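Ranar garment project: minutes of the July meeting

Present: Jade Sawatzky, Fiachra Rafferty, and the Zerport annotation group (by call)
Start: 2 p.m.

1. Matters carried over

The last minutes were accepted with one fix: the hanger task belongs to Ranar, with Zerport doing the labels. Labels for the folding task are finished and have been handed over. Everyone was pleased with how clean they are, and Jade asked that our thanks be put on record. So they are!

2. Where the hanger task stands

The set now holds 824 accepted demonstrations. Fiachra opened this item with his written update, which is entered here as he read it.
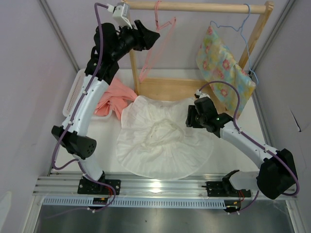
Fiachra Rafferty
Data collection lead, Ranar

I'm really happy with where we've got to. The sheer fabrics were the part I was dreading, and they've become my favorite thing to record. Tulle never lands the same way twice, so every start gives the model something new to look at, and the operators have stopped smoothing it out before they begin (please keep it that way, a messy start is a good start).

Both arms have to share the job. We had a run of early examples where one arm did nearly everything and the other just waited, and I'd like to leave those out of the training set. The newer ones have much better teamwork in them. I've also asked operators to slow down when the grippers come close together over the cloth. A short pause is fine. A bump means the example gets thrown out.

We dropped 14 examples at the last review, mostly for bumps and for hangers let go too early. I want to keep the ones where the operator misses a grasp and then recovers, clearly marked, because I think the model can learn a lot from them.

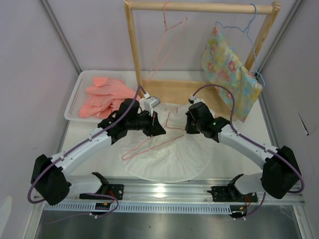
The wire hangers are harder to grip than they look. If you pinch near a corner the whole thing swings around, and you spend the rest of the attempt chasing it. Pinching along a straight stretch works better, and I'd love to see more examples that start with the hook pointing in an awkward direction. I'd also like us to vary the hanger colors more, so the model doesn't tie one color to one kind of garment.

3. Discussion

Zerport asked how to label a recovery. Agreed: one label for the miss, a second for the new grasp, and no label for the pause between them. Jade wondered if the pauses would teach the model to dawdle. Fiachra thinks not, but he will train on both versions and bring the results.

Olano has offered us a box of used children's clothes. Accepted with delight.

4. Actions

Fiachra: train with and without pauses, compare.
Jade: write up the recovery labels and send them to Zerport.
Zerport: relabel the 4 trial recoveries by the new rule.

Closed at 3:15 p.m.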